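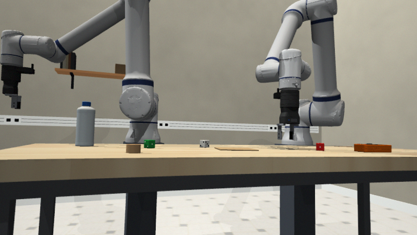 **Tondine Releases Stondlow 6, Adding Shared Planning for Two-Arm Workcells**

*Update brings simulation and live control into a single task file*

PLASURSIDE, March 20, 2025 – Tondine today announced the general release of Stondlow 6, the latest version of its motion planning and perception software for tabletop robot arms. The release is available immediately to all current license holders and includes a rebuilt planner, a new grasp editor and a simulation package that runs from the same task file as the physical cell.

Earlier versions of Stondlow planned for one arm at a time. Where two arms worked over the same table, integrators had to divide the surface into fixed zones and write their own rules for the space between them. Stondlow 6 treats both arms as parts of one planning problem. Each arm's path is checked against the other's for the full length of a task, and zones are now optional.

"Our customers have been asking for this since the first release, and we wanted to be certain of it before we shipped it," said Kamarul Tambunan, director of software at Tondine. "The planner went through 1,090 simulated task runs on the final build alone. We changed the default clearance settings twice as a result."

The simulation package, named Tannous, is supplied with a set of ready-made tabletop scenes. Objects include dice, a bottle with a blue cap, flat board and a handheld multimeter, chosen to give the perception module a mix of sizes, finishes and outlines. Small cubes are used throughout the grasping tests.

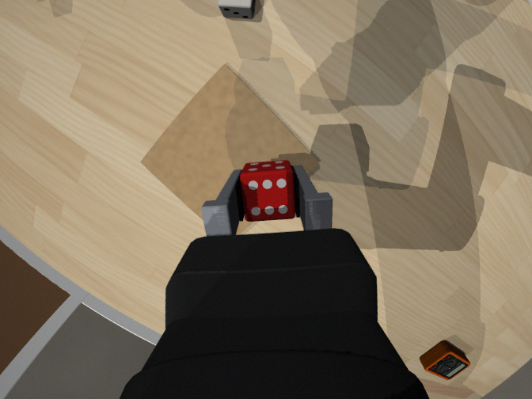

The new grasp editor allows an operator to set finger opening, approach direction and closing force for each object class, and to replay a grasp from any camera position before it is sent to an arm. Grasps are stored separately from paths. A change to one no longer requires the other to be planned again.

Perception has also been revised. The pose estimator now accounts for shadows cast by the arms themselves, a frequent source of error in earlier versions when a tool passed between a light and the work surface. Tannous renders these shadows with adjustable light positions, so that a cell layout can be reviewed before equipment is installed.

"Most of the support requests we closed last year came down to a difference between the simulated cell and the real one," said Mesfin Jemal, who leads the perception group. "With a single task file there are fewer places for that difference to start. Lighting was the largest item left on our list."

Stondlow 6 resolves 132 reported issues. The object library has been extended to 407 models, each with collision geometry and suggested grasps. Task files from version 5 can be opened directly; files from version 4 and earlier must first be passed through the converter included with the installer. Custom zone rules are preserved on import but are switched off by default.

**Availability**

Stondlow 6 and Tannous may be downloaded from the Tondine customer portal. Customers with an active maintenance plan receive the update at no added charge. Printed installation guides will ship before the end of March.

**About Tondine**

Tondine develops control, perception and planning software for small robotic workcells. The company is based in Plasurside and serves laboratories, training centers and light assembly firms.

**Media Contact**

Tondine Press Office, Plasurside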